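Home testers wanted - Cikent laundry arm (paid)

Posted Oct 23, 2018

Hestura is looking for 12 households to try the Cikent, our two-finger arm on a wheeled base. It loads and unloads a front loader. Thats all it does at the moment. We want people who do a lot of washing and have opinions about it.

What you get: 830 for the full run, paid in two halves, first half once the arm is set up and the second when we collect. Electricity on top, send us the bill. You don't keep the arm, sorry, they all go back to the workshop.

What you do: run your normal washing with it. Towels, school stuff, bedding if you're brave. Soft toys very welcome, we're short of data on anything stuffed. Fill in the short form after each load. One phone call a week, evenings fine.
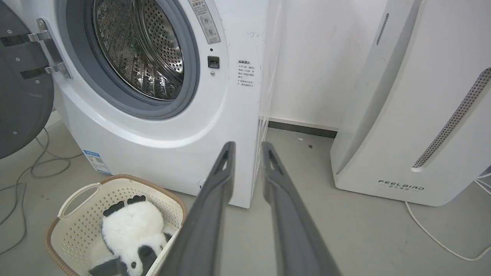 Machine must be a front loader, door opening to the left. Top loaders no, not this round. Floor needs to be level and hard, no thick carpet. Basket can be whatever you've already got, plastic, wicker, fabric, the more variety between homes the better. Please don't buy one specially.

Leave the room how it normally is. Last round people tidied up before every session and we learnt very little from it. Cables on the floor, other appliances standing near, all fine, just say so on the form so we can set the driving limits properly.

Known problems, so you can decide:
- slow. A full load out takes a good while, longer with sheets
- drops socks
- doesn't shut every door first go, may need a push from you
- won't pick up anything flat on the floor
- no pouring, no detergent. You do that bit and you press start

Cameras. There's a small one by the fingers and it records while the arm is moving. Footage goes to our team only, you can ask for any session to be deleted. Everyone over 16 in the home has to sign the consent sheet. If that's a no for anyone please don't apply.

Somebody adult in the house whenever it's running. Stop button is on the base, big, we show you on the day. Cats and dogs OK but kept out of the room during a load.

Set up is one visit, allow a morning. Collection same. Start is early December, we'd like all homes chosen well before then so be quick.

To apply: email Tamara Jitaru at Hestura, subject line "Taredero round" (that's what we call this batch). Tell us your washing machine make, loads per week, who lives with you, and 2 photos of where the machine stands, door open in one of them. No CV, no cover leter. If you tested the Stanciu arm for us before you can still apply, just mention it.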